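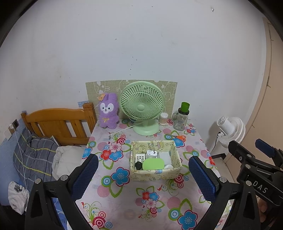 Odds and ends in a printed storage box, with the pads open on either side. A bedroom table is as good a workplace as any.

Home Products Hand grippers Spares Guides Basket

Dindden Hand-Held Teaching Gripper (Pair)
Reading time: 4 minutes

The Dindden is a pair of grippers you hold, one in each fist, and use to do a job in the way you would like a robot to do it later. You squeeze, the fingers close, the camera on top watches, and the whole business is saved as a recording your training software can read. There is no arm to bolt down and no joystick to learn. If you can tidy a box of chargers with a pair of salad tongs, you already have most of the skills, and possibly too much free time.

We designed it at Kivosville after several years of teaching arms by remote control. Remote control is a fine thing. It also makes a grown adult take a whole morning to put a lid on a jar. With the gripper in your hand you feel the adapter slip before you see it, and you correct for it without thinking, so the correction ends up in the recording along with everything else.

What people use it for

Mostly, small dull jobs in real rooms. Taking things out of a box and putting them back. Moving a charger out from behind a case without knocking the case over. Picking up something round that would much prefer to roll. Labs tend to have one grey table and six coloured blocks, and a robot taught on those is very good at grey tables. Homes have flowery tablecloths, cables going nowhere in particular and a fan on the end of the table. Take the grippers there.

Our own Adeel Qureshi writes the task cards that come with the pair, and his advice on the first one is worth repeating: leave the clutter where it is. His second piece of advice is to do the job at the speed you would do it for yourself. New users slow down to a stately crawl, as if carrying the crown jewels, and then wonder why the arm has picked up their manners.

The fingers

Each gripper has two fingers on pinned linkages, tipped with textured blue pads. The pads are soft enough to hold a thin plastic case without scratching it and firm enough for a power adapter. They wear. Expect 2,000 squeezes or so of good grip on rough objects, rather more on smooth ones, and change both pads on a finger pair together, or you will spend an afternoon blaming the software.

Opening is 80 mm at full stretch. Wide boxes should be taken by the rim. Anything you would need two hands for in ordinary life needs two hands here, and that is why we stopped selling singles.

Recording

Press the thumb button to start and press it again to stop. A short buzz means it has started. Two short buzzes mean it has stopped. One very long buzz means the card is full and has been for a while.

Keep the pads in view of the camera and the target between them when you set off. Dark corners in the picture are normal with a lens this wide. Your other hand will wander into shot too, and you can leave it there.

Recordings open directly in Warraich Studio, where you can trim, label and replay them. They also go out to the Gitumex arm controller, which turns the path of your wrist into something an arm can follow. Check the replay before you run it. Your elbow can do several things that an arm's cannot, and the arm will try anyway.

In the case

Two hand grippers, left and right
Spare blue pads, 10
Charging lead and plug
Task cards, 12
Wrist straps
Hex key for the pads (smaller than you would like)

Before you order

The pair ships charged. Left and right are marked on the inside of the handle, and they do matter. The grippers are not waterproof, so please don't teach anyone the washing-up. Orders placed in August go out a little slower while the workshop has its holiday.

Contact Kivosville | Delivery and returns | © Kivosville | Back to top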